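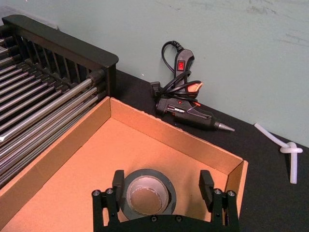 Duct tape in its cardboard tray, dish rack on the left

Where do you all keep the duct tape in a tiny kitchen?

Asked May 26, 2026 in Small Spaces

Okay, silly question maybe, but it's driving me nuts. I moved into a one-bedroom in the Canow building in January and I have exactly one drawer in the kitchen, and it's full of forks. So the duct tape lives in a shallow cardboard tray I cut down from a shipping box, and the tray lives next to the dish rack. I like it there! I use tape constantly (bags of rice, the flappy bit under the sink, you name it) and if I put it in the closet I'll never find it again.

Two things bug me. The tray is getting ratty along the top edges, and I worry about it sitting that close to where the dishes drip. Also the cardboard core of the roll is starting to look chewed up. Does that matter? Is there some nicer tray that isn't $30? I have 5 inches between the rack and the wall on the other side, if that helps. Thanks!!

3 answers

Answer from gurex517
The raggedy core doesn't matter one bit, the tape will still come off fine. What I'd worry about is the water. Corrugated cardboard wicks it up from the bottom and you won't notice until you lift the tray and it stays behind on the counter (ask me how I know). I swapped mine for an old metal loaf pan from the thrift store and it's been great - a roll lies flat in there with room left for scissors. If you want to keep the cardboard, cover the bottom and an inch up the sides with the tape you've already got, and run a strip folded over the top edges too. That takes care of the torn bits and it'll last you a good while. Let the counter dry before you set it back down.

Answer from plumcounter
just hang it on a hook

Answer from Karpenko Street Kitchen
I did the hook thing and I'll say it works if you have a wall you're allowed to put holes in. I'm renting so I used the stick-on kind, and the heavy roll pulled it down twice. What ended up working for me was moving the tape to the top of the fridge, in a little plastic bin, pushed toward the front. It does get warm up there though, and my last roll went kind of gooey on the sides, so maybe not if your fridge runs hot like mine.

Could you flip your setup and put the rack where the tray is? Depends which way yours drains, I guess. Mine drips out one end only and everything on the other end stays dry.

Was this page helpful? 828 people said yes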